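# About Kandard

Good practice for hand-held gripper work – written down, tested, argued over.
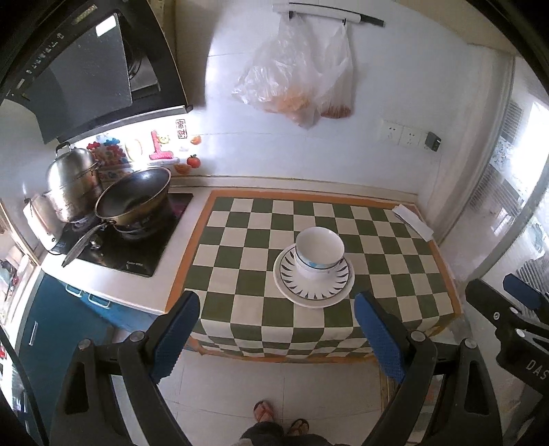

Kandard writes working rules for people who collect manipulation data in ordinary homes. Small outfit, two of us full time plus a bench in Lykkegaard. We started with one page of notes and now keep a rulebook of 26 rules, all of them short enough to read standing up. Most come from kitchens. Take rule four, the start pose: both grippers open wide, fingers touching nothing, target in view between or just past them. A bowl sitting on a plate, on a checkered cloth, is a fair start under that rule. Pads clear of the dishes, bowl empty. Anything in the bowl gets its own entry in the log.

## What we do

- Write and update the Kandard Rules (home kitchens, dining tables, laundry next)
- Check collected sessions against them
- Train operators, one day, in person
- Answer email, slowly

## Who we are

**Eyvindur Þórarinsdóttir** – rules and wording. Came from appliance safety testing. Will cut your sentence in half.

**Hjalti Thygesen** – site checks and training. Does the driving. Call him about dates, not Eyvindur.

## How we work

Every rule gets tried in a real home before it goes in. Not a mockup. Real counters, real cooktops, cords, bags on hooks, whatever the household has. If operators keep breaking a rule we rewrite it or drop it. Dropped rules stay listed, with the old number, so old session logs still make sense.

A few we get asked about most:

- Burners off before the grippers come out. Pan handles noted, even if the stove is not part of the task.
- Sandals are okay for table work. Closed shoes for anything hot or sharp. This one has been argued about since the begining.
- Household keeps its things where they are. We dont tidy up for the recording.
- Tablecloths stay on if they were on. Log the pattern.
- Stop after 20 minutes, rest the wrists, then go again.
- Anyone in the home can end the session. No reason needed.

## Who uses the rules

Stavberg was first, and still sends the longest comments. Jakelach joined in August and runs its training from our sheets. Between them, 300 sessions checked so far, 221 passed first time. Most of the rest were log problems – missing start pose, wrong rule number, that sort of thing. Fixable.

We do not sell hardware and take no commission on it. Use whichever gripper you like.

## Current version

Rules as of 6 May 2022. Print copies free at the Lykkegaard bench, ring first. Comments on wording to Eyvindur, please quote the rule number. Site visits and training through Hjalti. Laundry draft is open for comments now, folding section still missing.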